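Notebook, web workshop, June 2018
Ternness site, crawl + redirects

Picking up from where the last entry stopped. Crawl of the full Ternness site finished overnight, 874 URLs, way more than the sitemap claims. Sitemap lists 158. So the rest is filter pages, print versions, old tag archives and one whole copy of the catalog under /shop-old/ that still returns 200. Google has been happily indexing the old one.

Titles first. Most of the /shop-old/ pages have the same title tag as the live ones, word for word. Canonical tags point to themselves. Whoever moved the templates over copied the canonical line in as a fixed string on the category pages, so every category below the top level says it's the homepage. Fixed in the template, pushed to staging, NOT live yet. Check after the cache clears.

Redirect map:
- /shop-old/ product pages go one to one to the new slugs. Script handles most of it. 64 had no match, did those by hand, took all morning.
- discontinued stuff goes to the parent category. Not the homepage. We did homepage on the Mendix job and Search Console flagged the lot as soft 404s.
- print versions: noindex for now, redirect later. Don't block in robots.txt untill they have dropped out, otherwise the noindex never gets read.
- tag archives: leave. Some of them have real links coming in.

Longest chain was 5 hops. http to https, then www, then trailing slash, then old slug, then new slug. Flattened it in the server config so it all resolves in one. Tested with curl on a handful of URLs from each section, fine. Blog section still doing two, no idea why. Maybe the plugin. Look again.

Internal links. Footer still links to the old catalog from every page, which explains a lot. Changed. Breadcrumbs are built in javascript and don't show in the raw HTML, asked their dev if they can be rendered on the server. He says maybe July. Putting it on the list as open.

Logs: got the zip from the host, bad format, two date styles mixed in one file. Wrote a quick cleanup thing, it's in the shared folder under Cluvel with the other scripts. Bot hits are mostly on filter URLs with color and size in different orders. Same page, same products, different order of parameters. Sorting the parameters before the link is printed would kill most of that. Small job. Suggest it before anyone starts talking about crawl budget in the meeting again.

Page weight. Category pages are heavy, banner is a PNG saved at print size. Reexported as jpg, looks the same to me. Lazy load on the product grid is on but it also catches the first row, so the top of the page sits there blank for a moment on a phone. Exclude first row.

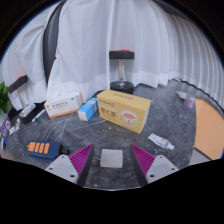 Tabletop, purple-ribbed gripper fingers at the bottom, white curtains at the back.

Content side, short. Product descriptions are the supplier's text, same paragraph on every reseller. Can't rewrite all of it. Picked the categories that already get impressions but sit on page two, start there. Category intro text first, then the top sellers. Nasrallah is the competitor to look at, their category pages have actual sizing info and a return policy you can find. Ours has a paragraph that says "welcome to our category". Delete that.

Alt text: blank on nearly everything in the grid, and the few that have it are stuffed with the same keyword. Pull product name from the feed instead, good enough.

Open:
- canonical fix to live, then recrawl
- blog double redirect
- parameter order
- breadcrumbs (their dev)
- new sitemap, only after redirects are in. keep a separate sitemap with the old URLs up for a while so they get recrawled quicker
- export rankings BEFORE launch, we forgot last time and had nothing to compare agianst

Didn't get to hreflang. Had a look, the return tags are missing on the French pages, thats its own day.

Recent entries
Mendix: soft 404s after the move
Log file cleanup script, notes
Cluvel: shared folder tidy up
Title tag lengths, what got cut on mobile
Nasrallah category pages, side by side
Staging got indexed again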